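# 5. Selling Before You Make

Read this before chapter 6. Costing makes no sense until you know who's paying.

Old way: build stock, rent a warehouse, hope. New way — take the order first, make the thing second. Small makers have done it forever (tailors, bakers). What's changed is the reach. A shop with one bench can now take orders from three continents before lunch.

## Key terms

- **Preorder**: customer pays now, gets goods later
- **Batch of one**: single unit, made to a single order
- **Float**: cash you hold between payment and delivery. Not profit! Students mix these up every year.

## Case: Julero

Julero sells replacement knobs for old stoves. Started in a spare room in Gusgate. No inventory at all, just drawings. First November, 121 orders, nearly all for parts the original makers had dropped. Price per knob was set too low and shipping ate the rest. They raised it, lost a few buyers, made money.

Compare Vatia, same town, lamp shades. Vatia printed 3892 leaflets and a full run of shades before there was one paying customer. Good product. Wrong order of doing things. Most of the run was still in boxes a year later, and the rent on the boxes kept comming.

Sánchez Lighting bought the leftover stock in the end — cheap.

## What to look for as you read

1. Who carries the risk, buyer or seller? Look at the payment date, not the delivery date.
2. How long will a customer wait? Julero promised 16 days. Longer than that and refunds went up.
3. What does the second unit cost? In a factory, alot less than the first. In a bench shop, almost the same.

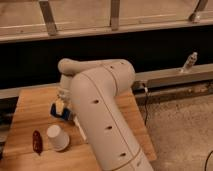 4. When does a batch of one stop making sense? Keep a rough answer in your notes, we come back to it in 5.3 with numbers.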